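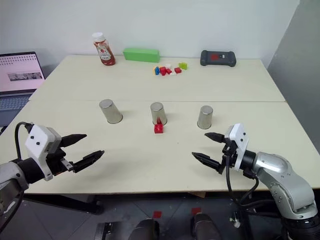

A bottle of tomato ketchup on a table.

Why is ketchup so hard to pour?

Turn a bottle of ketchup upside down and often nothing comes out. Give it a good shake and you may get far too much.

Water is a simple liquid. It runs at the same speed whether you stir it or leave it alone. Ketchup is different. It is made of tomatoes, vinegar, sugar and salt, and it is full of tiny bits of tomato. When ketchup sits still, these bits hold on to each other and it behaves almost like a solid.

Shaking or squeezing pushes the bits apart. Now they can slide past each other and the ketchup gets runny. Scientists call this shear thinning.

Paint and toothpaste do it too. Paint spreads easily under a brush, then stays on the wall when the brush has gone.

Try it yourself
Put a spoonful of ketchup on a plate. Tilt the plate and count to 6. Then stir the ketchup quickly and tilt the plate again. Does it move faster?

Words to know
Solid: something that keeps its shape.
Liquid: something that flows.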